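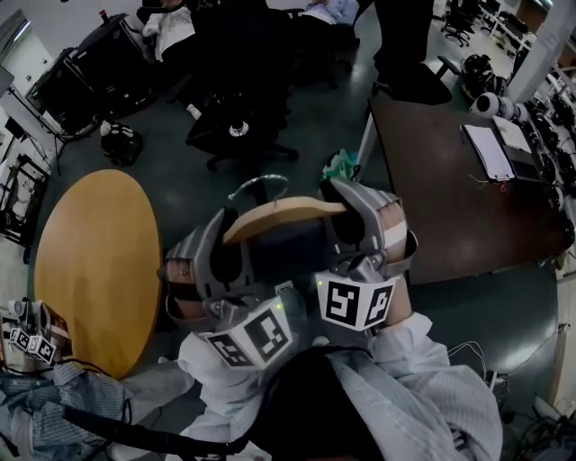

Two-handed hold on a flat wooden board, hand-held grippers with marker blocks.

Category: Vacancies / Fixed term / Data and Demonstration

Demonstration Operator (bimanual tasks), Gurance

Gurance is recruiting operators to record manipulation demonstrations at its Buneck site. The post is fixed term, 14 months, full time. Part-time applications will be considered for the morning pattern only.

The work

Operators wear a pair of hand-held grippers and carry out household and light workshop tasks to a written task sheet. Each gripper carries a block of printed markers, from which its position is tracked. The recordings are used to train control policies for two-armed robots, so the quality of the hand movement matters more than the speed of the task.

A typical session covers one task family. Current families are flat rigid objects (boards, trays, lids), cloth handling, and placing on round and rectangular tables. Later in the contract the post will include remote operation of the Trornanen arms, for which separate training is given.

Duties

– Record demonstrations to the task sheet, including the specified start and end poses.
– Keep the marker blocks in view throughout a take. Takes with long occlusions are rejected at review and repeated.
– Reset the workspace between takes and vary object position as instructed.
– Run the calibration routine at the start of each session and after any knock to a gripper.
– Log failed grasps, slips and dropped objects. Failed takes are kept and labelled, so please do not delete them.
– Attend a weekly review of rejected takes with the session lead, Woo-jin Ok.

Essential

– Steady, controlled use of both hands. Left-handed applicants are welcome.
– Ability to repeat a short movement many times without drifting from the instructions.
– Able to stand for up to 50 per cent of a shift.
– Clear written English for the session log.

Desirable

– Previous work in assembly, tailoring, catering, laboratory handling or a similar manual trade.
– Experience with teleoperation, motion capture or kinesthetic teaching.
– Basic use of a command line.

No degree is required. Applicants who have worked with the older Perić handles should say so, as the trigger travel is different and some retraining will be needed.

Hours and conditions

Shifts are 09.00 to 15.30 or 12.30 to 19.00. Recording is limited to blocks of 16 minutes with a break after each, and operators may stop a take at any point if the straps become uncomfortable. Gripper straps are fitted individually during induction. Anyone with a current wrist, elbow or shoulder injury should discuss this with us before the trial session.

Sessions are recorded from a head-height viewpoint. Operators will be asked to sign a consent form covering the use of this footage in training data. Faces are blurred before release – voices are not recorded.

Selection

Shortlisted applicants attend a paid trial of two hours in Room 109. The trial consists of a fitting, a short practice period and three set tasks, one of them a two-handed lift and turn. Marks are given for smoothness, for following the task sheet and for the accuracy of the log.

To apply, send a CV and a covering note of no more than one page to Rizal Osman, Operations, quoting reference 2006. Please state your preferred shift pattern and any dates on which you cannot attend a trial. The closing date is 04/11/2020. Late applications will be held for the next intake, planned for July.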